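Moving Out of the Yellow Kitchen

May 2024

So we did it, we signed the lease on the new place, and I have spent every evening since then wrapping bowls in newspaper and getting ink all over my forearms. I'd forgotten how much I dislike packing. The last time I moved I was 26 and owned a futon and a rice cooker (those were the days!).

The new apartment is 208 miles from the old one, in Kundberg, up the hill from the river, and the kitchen is tiny. Two drawers. TWO. Right now I have six, plus a tall cupboard I can't see the back of, and all of it is full. So before anything goes in a box it has to go past me first, and I have to decide.

I started with the easy stuff. Lids without containers, containers without lids, a melon baller, four vegetable peelers. Why did I have four? I kept the ugly one with the orange handle — it's the only one that can handle a butternut squash. Then I got to the baking shelf and slowed way down. I found the springform pan I bought to make my sister's wedding cake, and the piping tips that I used on that cake and never again. The tips went. The pan stayed. I didn't even like the cake that much, it was kind of dry, but I can't get rid of the pan.

Cecilia Ankrah, my neighbor across the landing, came over on Sunday with a roll of tape and ended up staying for dinner. She's moved nine times and she's ruthless. She held up my fondue set and just looked at me until I put it in the donate box. She also took the waffle iron home with her, so I suspect it wasn't all charity.

The movers quoted me 3,000 dollars, which made me sit down on the floor for a minute. A van rental is a lot less, so we're going with the van and bribing friends with noodles. I've capped myself at 60 boxes. I'm on number 31 and haven't touched the books yet, so wish me luck.

What I've ended up wanting near the stove is pretty short: the big pot, the good knife, salt, and the wooden spoons in something upright where I can grab them without looking. I've never gotten on with spoons in drawers.

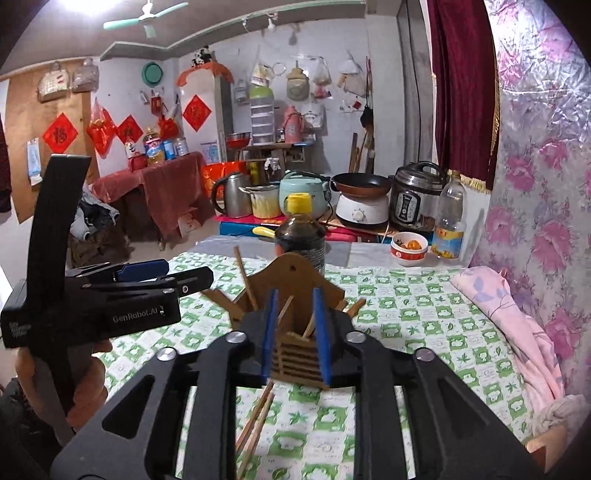

The brown wooden utensil holder with the pointy back. Love the little slats.

Next up is the spice situation. I have three jars of cumin, all open, and one jar with no label that smells like either coriander or dust. I'm going to tip the cumins together and pretend it was always one jar. Don't write in.

If anybody knows a decent farmers market around Kundberg, leave me a comment, especially if there's a bread person. We get the keys on the Friday and I'd like to have toast by Saturday.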